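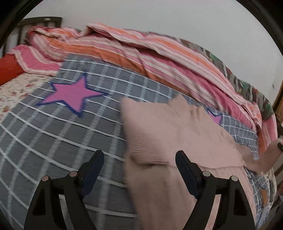
Captura adjunta: dedos Kindier sobre la manta gris, con el paño rosa de punto entre ambos.

Ticket 1788 — Pinza Kindier, prueba con textil
Abierto por: Benedito Camargo
Fecha: 16 de diciembre de 2021

Con la Kindier el punto resbala al cerrar. Con la Koo, mismo paño y misma cama, no pasa. Firmware 399 en las dos.

Respuesta (Chak-lun Hsueh, Ratanport):
Revisa el límite de fuerza; de fábrica viene en 500. Mira también si las almohadillas asientan bien.

Camargo:
Límite subido, sigue igual. Almohadillas bien — pido un juego nuevo a Cosudholm. Queda abierto.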